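Gundden 7 Nutrient Dosing Controller

The Gundden 7 is a wall-mounted dosing controller for recirculating hydroponic systems in greenhouses and indoor growing rooms. It measures conductivity, pH and solution temperature in the return line and adjusts feed concentration at the mixing tank. One controller serves up to 80 grow channels on a common reservoir.

Operation

The controller samples the return line continuously and compares the readings with the active recipe. When a value leaves its permitted band, the matching pump runs in short pulses with a mixing pause between them. Acid and base pumps are interlocked and cannot run in the same cycle. If a probe reading drifts faster than the set limit, dosing stops and the alarm relay closes.

Recipes are stored by crop and growth stage. Lettuce, basil and spinach recipes are supplied as starting points and should be corrected against a local water analysis before first use. Changes to a recipe take effect at the next sampling cycle — the pumps do not need to be stopped.

Installation

Mount the enclosure at eye level, away from direct spray. Probe cables must be kept clear of pump wiring. The flow cell is installed upright, with the inlet at the bottom, so that air bubbles can escape. Reservoirs below 600 liters require the small-bore pump heads, ordered separately.

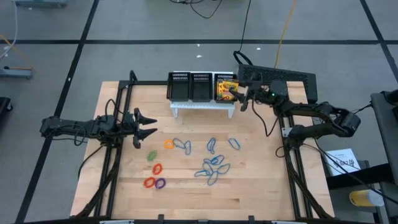

Zübeyde Baysal writes that at Bridevcombe the two-point pH calibration held for the whole of a lettuce cycle, but that the conductivity probe needed cleaning more often than the manual suggests. She would like the cleaning reminder to be adjustable for each probe. Firmware released in May will add this setting.

Maintenance

Rinse the flow cell weekly and check the filter screen for root debris. Pump tubing is rated for more than 900 operating hours and should be replaced as a set. Store spare pH probes in storage solution with the cap fitted — distilled water shortens their life.

Supplied with the controller

Enclosure with display and mounting rail
Flow cell with three probe ports
Four peristaltic pump heads
Calibration solutions for pH and conductivity

Concentrate tanks and suction lines are not included. Orders and spare parts are handled by Wosby. For retrofit to older Stetsiuk mixing tanks, state the outlet diameter when ordering.

Related items

Gundden Flow Cell, three-port
Gundden Small-Bore Pump Head
Replacement pH Probe
Replacement Conductivity Probe
Wosby Reservoir Level Switch
Adapter Kit for Stetsiuk Mixing Tanks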